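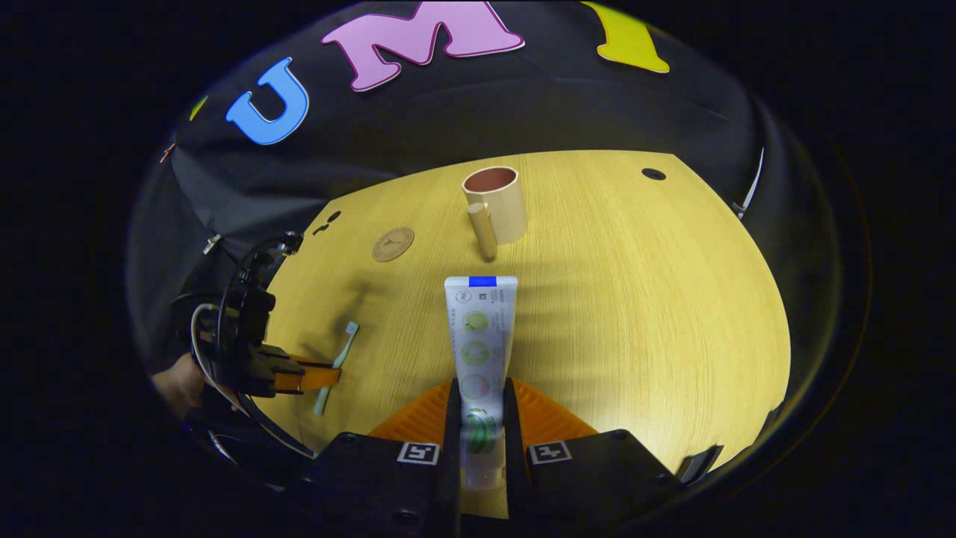
SESSION 4: HOUSEHOLD TASKS / SPEAKER NOTES

Laiba Jatoi, Berkedton, 18 Jun 2019

Opening slide stays up while people sit down. Don't rush it.

Start with the toothbrush. Ask the room who brushed their teeth this morning, then ask who remembers how they held the tube. No hands, I expect. You hold one thing, you hold the other, you squeeze, you stop squeezing. Children get it wrong for a year or two and then they have it for life.

Now point to the slide. Two grippers, one on the tube, one on the brush. And then point to the far left, to the hand. There is a person on the end of that one. All the judgment about where the brush goes is coming out of somebody's head. Pause there.

My complaint is with how pictures like this get talked about. Last September I sat through the Stallodance demo in Gaete and heard the phrase "the robot prepares the toothbrush" 13 times in one afternoon. I kept a tally on the program. A jaw that a person steers is a tool, and a good one maybe, but I have kitchen tongs at home and I don't say they cook.

(If Danai Rallis is in the room he will object at this point. Let him. His argument is that hand-guided runs teach the machine, and that the teaching is the hard part. Fair enough. My answer: show me the run afterward, with no hand in it, in a bathroom he has never visited.)

Next, the jaws. They've got the tube by the lower end, and it's standing up on the table. Holding is mostly fine these days. Squeezing is another matter. A full tube and a nearly empty one want different pressure, and a stiff pair of fingers has to find that out somehow. Mention the caps. Flip caps, screw caps, the ones with dried paste in the thread. I want to hear how it does on those before I hear about speed.

Then the Fulla numbers. Their report lists 731 attempts at table-top chores and counts 251 as clean finishes. Read both figures slowly. Roughly a third, and that was on their own tables with their own objects. Then say what "clean finish" leaves out: nine of the chores on their list end before anything gets put away.

Shop floor, keep short. Same question, easier setting. Parts arrive facing the same way, and a fixture does half the work. A bathroom shelf has no fixture.

What would change my mind: one morning routine, start to finish, in a stranger's house, filmed without cuts. I'd accept a slow one.

Questions. Leave the opening slide up again for these. If someone asks about price, say I don't have one and move on to the next hand.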